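Give the Rooks a Chance

Ask people to name a bird they love and you'll get robins, blue tits, perhaps a barn owl from someone who grew up near a farm. I have never once heard anyone say rook. I think that's a great shame, and after four winters of walking out to the roost at Drurkthorpe I'm ready to argue about it with anybody who'll stand still!

Start with the numbers, as they're what got me out of bed. On my first proper evening Florian Chevalier and I stood by the gate at half past three and clicked away as they came over the beeches. We made it 459. By January the same wood held 3103, with jackdaws mixed in all the way through, and the noise was so big that we gave up talking and just grinned at each other. 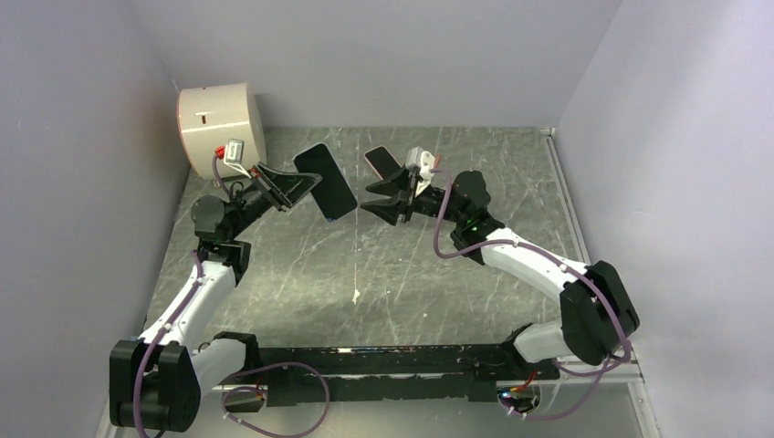 And what a noise it is. People say rooks only caw, but listen for ten minutes and you'll hear creaks, a soft sort of gurgle, and a high squeak that seems far too small for the bird making it. A rook calling from the top of a tree will bow and fan its tail as it does so, and its neighbours often answer in kind. In early spring the males feed the females on the nest and there is a lot of muttering that I could listen to all day. Karabo Swanepoel, who taught me most of what I know about crows, calls it kitchen talk.

The usual complaint is that they eat the corn. Well, yes, they do, and I wouldn't wave that away if it were my field. But they also eat leatherjackets and wireworms by the beakful, and on pasture that has to count for something. Teun Hendriks farms on the Partington side and has left his rookery alone for years. He grumbles at sowing time and then counts the nests in April like everyone else in the lane.

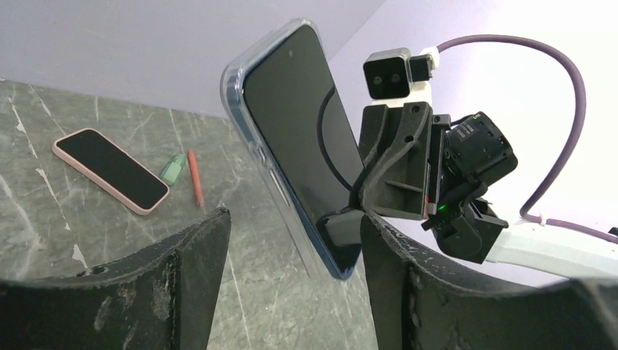 What I'd like is for our local trusts to treat a winter roost as something worth showing off. We run coach trips for starlings. We print leaflets for the terns at Wivholm, and quite right too - they're wonderful. Yet a few miles inland there's a gathering of big, clever, sociable birds every evening from October to March, free to watch from a public footpath, and it doesn't get so much as a line on the noticeboard.

Children take to it straight away, by the way. I took my niece last winter expecting to be home in twenty minutes. She wanted to know which one was in charge, whether they had favourite branches and why they all went up again just after they'd settled. I could answer only part of that, and we stayed until we couldn't see our own boots.

So go and look. Get there an hour before sunset, wear more socks than you think you need, and keep back from the trees so they can come in undisturbed. The Drurkthorpe path is muddy past the second stile.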